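Shape sorting

Shape sorting is a play activity in which a child groups or matches blocks by outline. Sellers often claim that it raises intelligence – a claim with little behind it. A small study by Tamsin Bellamy followed 11 children for four months and had no comparison group. Kwesi Quaye later argued that its gains could be explained by age alone.

The toy maker Dovetti still prints "brain building" on its boxes.

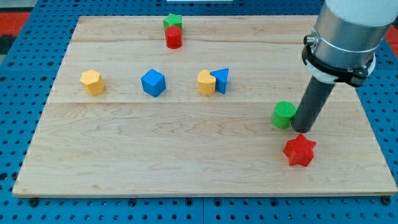

Brightly colored plastic shape blocks on a maple board

Most sets are sold for children aged three and up.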